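The Weighing Room at Clirkwood

The inspector reached the Clirkwood weighing room in October, with the Pleltberg standard in her coat and five forms to complete. The old scale had passed every test for years. The village trusted it and paid its grain tax by it.

She set the standard on the pan. It should have read 2000 grams. It read two grams under. She cleaned the pan, waited for the needle to settle and tried again — the same result.
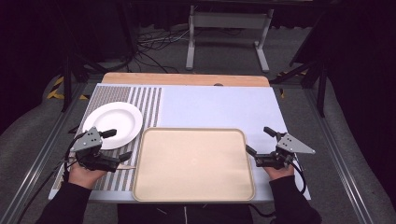 A plate and a tray on a striped mat.

The error was small. Applied to 700 sacks a year, it became a debt, and the debt was owed to the village. She checked the sum on the back of the second form.

The clerk asked whether the scale would be condemned. She said that it would be adjusted, and that the ledgers would have to be reopened. He put the kettle on and went to fetch the first of them from the loft.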